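Home | About | Older posts | Newer posts | Subscribe

Sat 11 March

Two years I have been at Plestiteck, and for most of that time my job could be explained to my mother. I ran the returns desk. Things came back, I looked at them, I decided whether they could go out again. Books, mostly, and the sort of gifts people buy alongside books.

In February we were told that Duvutach, which sounds like a cough medicine and is in fact a sorting arm, would be taking over the easy end of returns. The announcement came with a slide. The slide had a handshake on it, one hand pink and one hand chrome, and I am fairly sure I have seen it on a leaflet from my dentist.

What the slide left out is that the arm knows nothing about picking up a paperback. Somebody has to show it, over and over, with all the small adjustments you make when a cover is glossy or the table is a bit high. So four of us from the desk now take turns upstairs, holding a gripper in each hand and moving things about a table. My target is 70 goes a shift. On my first morning I managed 14 and went home with wrists like a retired wicketkeeper's.
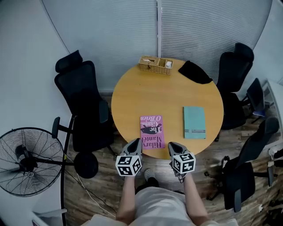

Table duty, second floor. The reading matter is The Giant, O'Brien by Hilary Mantel.

You do start to notice your own hands. I had never given any thought to how I pick up a thin book, and now I have opinions. You slide it to the edge first. You don't go straight down on it like a heron. A colleague who has been on returns far longer than I have turns out to be hopeless at this, and the newest starter is marvellous, which has upset the natural order in the tea room.

The money is the same, if you were wondering. The Boateng building got a one-off payment of 320 pounds a head when their packing line changed over, and our lot at Berkeck Road got a lanyard. I have raised this. It has been noted.

As for the desk, they say the awkward returns will stay with us: the damp ones, the ones with a sandwich in. I can't decide if that's a compliment. Meanwhile the chairs upstairs have headrests and there's a fan, so I'm putting my name down for Thursdays as well.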